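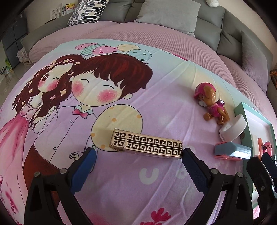

Heledd Rees reckons a printed sheet should never be folded at all, only rolled, and she has told me so twice since January. Her objection is to creases. Mine is to storage: a roll needs a tube, and the cupboard at Altstead is 40 cm deep.

The present method is a compromise. Lay the sheet flat, print side up, on something soft. Smooth from the middle outwards. Put a long box on it, lengthways, and fold over that so the bend has a width to it instead of an edge. Leave the box in. Six folds is too many for the balloon one; I now stop at three.

Old diagonal creases are slower. Overnight under a spare cover got rid of the shallow ones on my last sheet. The deep ones needed a cool iron from the back, 11 minutes in all, with a tea towel between.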